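Director's Diary, 2021-12-09

The morning was given to the winter meals program at the Grurngate Center.

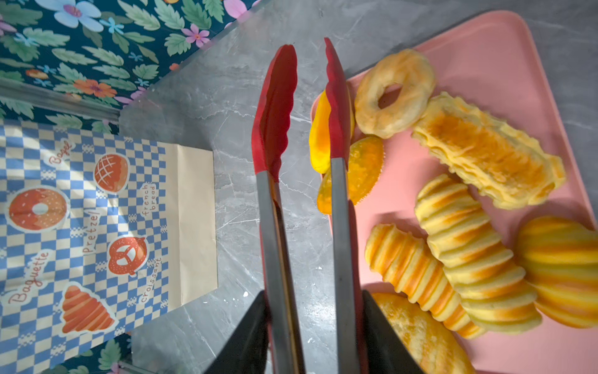
The program enters its final stretch before the holiday closing with 905 meals served since September. The director received the monthly report from Zoi Tsolakis, head of community services, and approved it with one correction to the delivery table. The Lemley route had been entered twice.

At 10 a.m. the director met with Spyros Karagiannis of the Galanis bakery to review the bread supply agreement. The present agreement provides 40 loaves each morning. The bakery is prepared to raise this to 60 during the coldest weeks, provided that orders are confirmed by noon on the day before. Mr. Karagiannis also asked that the empty crates be returned to the side entrance, where his driver can reach them without crossing the parking lot. Both requests were accepted, and a revised agreement will be signed next week.

The director then visited the dining hall with Angeliki Mavromatis. Attendance at lunch was about the same as the day before. Several guests asked for the soup to be served earlier, and the kitchen will open its counter at 11:30 for a trial period. The heater by the east windows remains out of service. The part has been ordered.

In the afternoon the director took part in a call with the district office concerning the budget for the coming year. The office expects to hold funding at its present level. A written request for a second delivery van was submitted in September and has not yet been answered. Lefteris Antoniadis will write again.

Fourteen new staff members completed the food safety course and received their certificates from Achilleas Zacharopoulos. The director thanked them on behalf of the Center and spoke briefly on the duties of the season.

Correspondence was signed at 5 p.m. The draft holiday schedule was returned to Ms. Tsolakis with the evening shifts still to be filled.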